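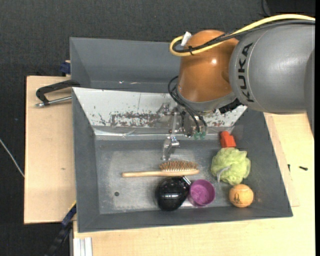

Chapter 8: Why You See What You See: Ranking in Social Feeds

A social feed is a list, and every list has to be put in some order. In the early days of most networks the order was simple: newest at the top, oldest at the bottom. That is now rare. Most feeds are ranked, meaning that a computer program gives each post a score and shows the highest scores first. To give a score, the program needs to know something about the post, and the words typed by the person who posted it are often little help. Suppose someone uploads a photograph of a large robot arm over a bin of household objects and types only "Look at this!" The caption says nothing about robots. The software may still pick out the letters KUKA on the arm's casing, or judge from the shapes that the picture belongs with others tagged as machinery, and it will then offer the post to people who have lingered on machinery before.

In this chapter we look at how a ranked feed is put together, what information goes into it, and how far a user can change the result. We use an imagined network called Stisier throughout, so that the figures stay small enough to follow.

8.1 Collecting the candidates

When you open Stisier, the program first gathers every post it could show you. These are called candidates. They come from people you follow, from groups you have joined, and from strangers whose posts have done well with users similar to you. Advertisements are kept in a separate pool and added later.

A user in the town of Grirnow opens the app at breakfast and has 1001 candidates waiting. She will look at the screen for a few minutes and scroll past a small part of them. The order therefore decides, in practice, which posts she sees at all.

8.2 Signals

A signal is any piece of information used in working out a score. Some signals are given on purpose, such as a like, a comment or a share. Others are collected without the user doing anything she would think of as an answer. The time she spends on a post before scrolling is one. Whether she opens the comments and then closes them again is another.

Signals differ in weight. On Stisier a like is worth 1 point, a comment 3 and a share 5. A bakery called Jestulska posts a picture of a loaf and gets plenty of likes. A local firm, Nguyen-Tran, posts a notice about parking charges and gets fewer likes but a long quarrel in the comments. The notice can easily finish above the loaf, although most of the people commenting on it were annoyed. The score records that people reacted. It does not record whether they were glad to have seen it.

8.3 Feedback

Each choice the user makes becomes a signal for the next visit. If she stops on the parking notice in April, she is likely to be shown more posts of the same kind in May, which gives her more chances to stop on them. This is called a feedback loop. It can be weakened by hiding posts, by unfollowing accounts, or by switching to a feed in date order where the network offers one. Section 8.4 compares these methods.

Before you read on

Open a feed you use often and write down the first 8 posts. Mark the ones that come from accounts you follow. Close the app, open it again an hour later and repeat the exercise. Keep both lists, as you will need them at the end of the chapter.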